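Brarnero Part-Song Index

README, version 2. Last revised 29 May 2024.

What's in the box

A catalog of 1,132 recorded performances of unaccompanied part-songs, put together so that choir librarians, radio schedulers and the merely obsessive can find out who recorded what, at which pitch, and how many verses they skipped. There is no audio in the download. People ask anyway.

The index covers secular pieces for four or more voices, mostly in English, with a stubborn German corner and a few Danish things that got in before the rules were written. Sacred music is out. Carols are out unless the words are entirely about weather or drinking.

Files

pieces.csv — one row per composition: title, first line, poet, composer, voicing, printed key
recordings.csv — one row per performance: ensemble, conductor, label, track number, timing, sounding key
verses.csv — which verses were sung and which were quietly dropped
aliases.csv — alternate titles, misprints, and titles made up by labels
notes.txt — everything that wouldn't fit in a column

All files are UTF-8, comma separated, with a header row. If your spreadsheet turns the timings into times of day, that is between you and your spreadsheet.

Where the entries came from

Most rows were typed from sleeve notes and booklets. The Pavell and Skulach catalogs supplied the largest share, and both labels number their tracks in a way that suggests a grudge. Pavell restarts at 1 on each side of an LP. Skulach doesn't, except on reissues, where it does. The column track_no keeps whatever was printed. The column track_seq is ours and can be sorted on without regret.

The Altıntaş collection, a private run of 78s and early LPs, added 224 performances that we haven't found listed anywhere else. Please keep the dotless i in the source column. An earlier release lost it in conversion and the collection spent three months under four different spellings.
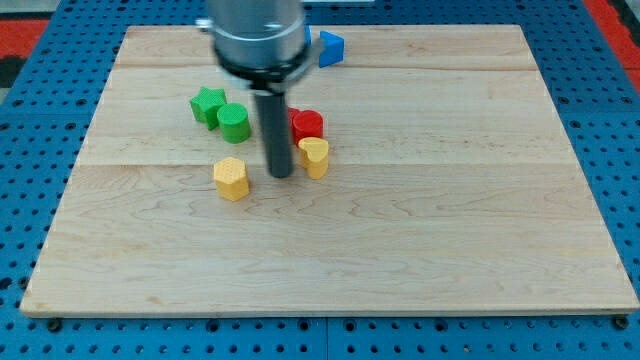
Timings were taken from the recording wherever we could get hold of one, and copied from the booklet where we couldn't. The timing_source field says which. Booklet timings tend to be generous, and one label gives every song on a disc the same length, down to the second.

Sounding key is the key you hear, judged at the final chord. Choirs sink. When the first and last chords disagree, both are given, separated by a slash, and no comment is made. A value of G/F sharp is common. G/F is rarer and usually live.

Known problems

Conductor is blank for one-to-a-part groups, even when somebody in the group is obviously in charge.

Up to 6 recordings may be listed twice, under an original issue and a budget reissue with a new cover and a different choir name. We have our suspicions and have marked them in notes.txt.

"Trad." in the poet field means the booklet said so. Several of these poets had names, addresses and publishers.

First lines follow the printed score. If the choir sings something else, that goes in notes.txt too. The same applies to "O" and "Oh," a matter on which we have received more mail than on everything else combined.

Dates are recording dates if known, release dates if not. Check date_type before announcing that anything is a premiere.

Changes since version 1

verses.csv is new.
Accents restored throughout.
The separate file for madrigals has been merged into pieces.csv, after a long argument about what a madrigal is. The argument continues; the file doesn't.
Corrections received through the end of February are included. Later ones are in the queue.

Using it

Free for any noncommercial purpose, with credit to the Brarnero Part-Song Index. Broadcasters may use it for program planning without asking. If you plan to print it, please get in touch first, as some of the first lines are still under copyright in some places.

Corrections

Send the row ID, the field, the value you think is right, and where you saw it. A scan of the booklet page is best. "I sang on this record and it was definitely A flat" is also accepted — it gets filed as testimony, and the pitch gets checked.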